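**Fikre campaign, salvage rule**

**kgashaw:** After the contract we have 18 wrecks and 900 points. My opinion is that the salvage must be paid before repairs. Does the rulebook agree?

**Worneck:** No. Repairs first, page 4.

**ayantu_g:** I don't agree, page 4 is only for garrison contracts. Kidus played it your way and his company went broke in September.

**Worneck:** He lost two heavy tanks, that was the reason.

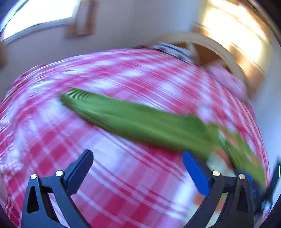 *Checked tablecloth, something green on it*

**kgashaw:** Thank you both. I will pay salvage first and write the result.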